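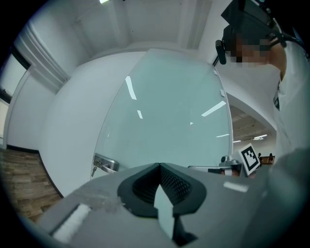

Budgeting for a second pair of hand-held grippers

Posted by Nest Hopkin, Sunday, June 16, 2024

We record people doing everyday tasks with hand-held grippers, and the recordings go to the team that trains our arms. At the moment we own one pair. My manager at the Clevuvthorpe office wants a figure for a second pair before the July budget round, and I have 2,000 pounds pencilled in for everything apart from the cameras, which we already have in a drawer.

What am I likely to forget? The grippers themselves I can get a quote for. I am less sure about spare finger pads, marker cards, headsets and so on. We work in ordinary office rooms with glass doors and ceiling lights, and I don't have money for a proper studio. Is it better to buy ready built or print our own?

Marloes Vandenberghe

We went through this last year. Buy one ready built pair and print the spares. Printing both pairs looked cheaper on paper, but it took two of us most of a fortnight to get the jaws closing evenly, and that time came out of somebody's budget.

Things we left off the first order:

Finger pads. The textured facing wears at the tips first. We keep 5 sets in the cupboard and put 80 pounds a year against them.
Marker cards. Get them printed matt on something stiff. Ours curled and had to be done again.
Foam strip and decent tape.
Cables for the headsets, a bit longer than you think. People lean over the work and a short one pulls.
A case with cut foam. The mounts get knocked in a rucksack.

On the rooms, spend nothing until you have checked some test recordings. Glass doors pick up the ceiling lights, and in our building we dealt with it by switching off one row. If that doesn't do it, price a plain roller blind. Also allow for storage that locks.

Ask the supplier how long they will sell replacement fingers for that model. Sellbridge gave us a date in writing and Coppens wouldn't, so we went with Sellbridge.

Joris Geerts

Second hand. Derorar had some on their clearance page a while back, not sure if they still do.

Griet Boersma

Agree with Marloes on most of it, but I would print nothing if you don't already own a printer. Also put staff time in the same sheet as the kit. Calibrating two pairs takes twice as long as one and it has to be done again whenever a mount gets moved. We put it under maintenance so it didn't get cut.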